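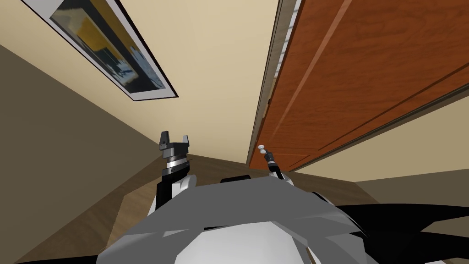 4.2 Supporter tiers and repeat backing

Fans of the Trilard endurance team could choose from three backing levels, and the middle one surprised us. Of the 3915 supporters who signed up, 286 moved up a level after the May round, and almost 32 per cent of those had never bought a race ticket. We find this really exciting — it suggests that a small collectible, posted to the door, can bring in people who live far from any track.

Figure 3. A simulated robot in a room with a wooden door.

The Filtgate team ran a similar program over 13 rounds, with names printed on the car in place of a gift. Its renewals were steadier, but fewer backers moved up. We would love to see both rewards tried together in one season, with the same colours and the same prices.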